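Search the manual Go Clear

4. Showing the task by hand

This section covers recording with the two Sakard hand-held grippers. Recording by remote control is in section 5. The sales sheet says a new task can be taught "in an afternoon." Plan for longer. Our first usable set for a lid-and-box task took Iida Niskanen and me most of a week, and a good part of that went into throwing recordings away.

4.1 Before you start

1. Charge both grippers fully. The battery light stays green well past the point where you should trust it.
2. Wipe the marker cubes with a dry cloth. A thumbprint on a black square is enough to lose tracking under a strong ceiling light.
3. Squeeze and release each gripper a few times with nothing in the jaws. The opening shown on the Keltska screen should go back to the same value each time. If it drifts by more than 17 units, run the jaw set-up again (section 3.2).
4. Set the recording limit. The factory value is 600 seconds, which only gives you long files full of someone thinking. We use 300.

Note: The set-up program will report "Tracking good" while one gripper is lying face down on a chair. Look at the live view yourself.

4.2 Recording

1. Put the objects where you want them and step back to your starting place.
2. Hold one gripper in each hand, with the marker cubes facing out.
3. Press Start and wait for the second beep. The first beep means only that the button was pressed.
4. Do the task at about half your normal speed. Use the jaws for everything. If you steady a box with your wrist or your belly, the recording will show a box that holds still by magic, and the robot will believe it.
5. Let go, move both grippers clear of the objects, and press Stop.

Caution: Keep fingers out of the jaws while the grip lock is on. The lock releases slowly.

4.3 Wide and flat objects

Lids are where the promises get thin. A wide lid needs both grippers at its edge, and from there each hand wants to turn inward and hide its own cube.

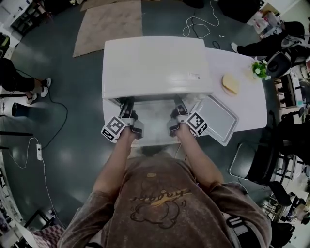 Keep your elbows a little farther out than feels natural, and lift both sides together. When one side leads, the lid twists, and the robot will copy the twist faithfully – it has no idea that you didn't mean it.

Do not keep a bad take because the ending came out right. Raimo Nieminen argued for keeping them, on the grounds that 400 mixed takes must beat a smaller clean set. I have yet to see that work on our bench.

Note: The "Auto-clean" option claims to remove poor takes. It removes short ones. Leave it off and check them by eye.

If tracking drops out more than once in the same take, go to 4.4, Lost markers.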